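Pre-run inspection checklist, two-arm cell, gripper comparison: Rirex parallel jaw against Pindov soft pad
Inspected by: Roos Koster
Second check: Harish Rajan
Date: April 20, 2018
Marking: OK / OK with comment / HOLD

1. Area
1.1 Emergency stop reachable from both sides of the table. OK
1.2 Emergency stop tested, both arms drop to safe state. OK
1.3 Floor marking for the reach of each arm. OK with comment. The tape was laid out in February for the shorter mounts. Move it out before the next full-speed test.
1.4 Table sheeting fixed at the corners. OK with comment. The sheeting creeps when large parts are dragged. Retape at the end of each session.

2. Arms
2.1 Base bolts at marked torque. OK
2.2 Joint limits loaded from the current file. OK. File 706 on both controllers.
2.3 Speed cap set for shared work. OK
2.4 Cables clear of joints through full travel. OK with comment. Slack at the left gripper is more than the Rirex sheet calls for, but a shorter lead pulls at the connector when the wrist turns over. Leave as is and watch it.
2.5 Brake hold with power removed. HOLD on the right arm, then OK. First attempt sagged. Vojtěch Ševčík reseated the brake connector and the test was repeated with the arm stretched out.

3. Grippers
3.1 Finger screws tight, thread lock visible. OK
3.2 Pad surface free of cuts and loose material. OK with comment. Pad set 27 has wear on the inner face. Still within limit.
3.3 Grip force read back from controller matches the setting. OK for Pindov. OK with comment for Rirex — reading settles slowly after a change, so wait for it before logging.
3.4 Release on loss of power. OK. Both types hold position and must be opened by hand. Operators have been shown the release.

4. Cameras
4.1 Wrist camera mounts tight. OK
4.2 Lens clean. OK
4.3 Head view and wrist view recorded on the same clock. HOLD. Offset seen in run 882. Lærke Mikkelsen to check the Drelletti trigger box before the results are compared.

5. Test parts
5.1 No sharp edges or loose hardware. OK
5.2 Large parts stay put when released. OK with comment. See below.
5.3 Thin-wall parts checked for cracks before use. OK

Grip positions on the large and the thin-wall part: 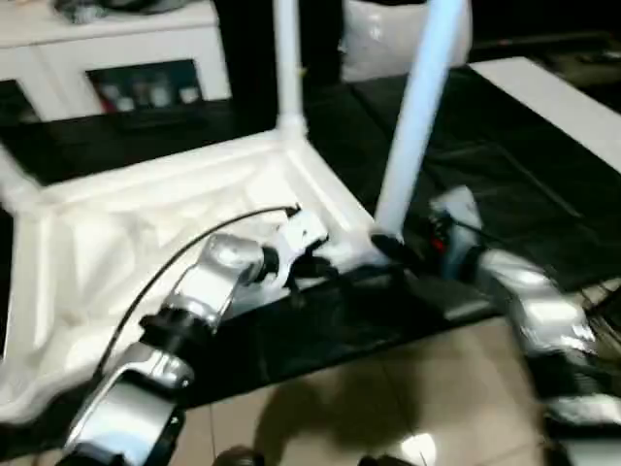
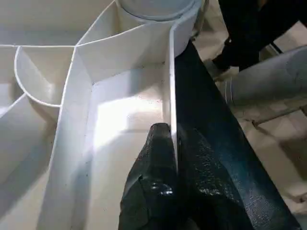 Comments on section 5. The two part types put different demands on the fingers and should not share one force setting. On thin walls the risk is crushing or creasing, so start low and step up. The divider held between the two dark fingers is a fair test of this, as the contact is on flat faces and any bending of the wall should show in the wrist view. On the chair, laid on its back with the gripper at the rear of the seat, the concern is the legs. They stand well up into the space the arms move through, and the planner treats the chair as a box that stops at the seat. Until the model is corrected, move one arm at a time near the legs and keep the speed cap on. Leif Þórarinsdóttir has the updated model and will load it on the Kokkonen controller first.

Keep hands off the part while either gripper is closed. One person at the stop, one at the keyboard, and the person at the stop does nothing else.

Open items: 1.3, 4.3, planner model for the chair. Repeat section 3 in full after any change of fingers.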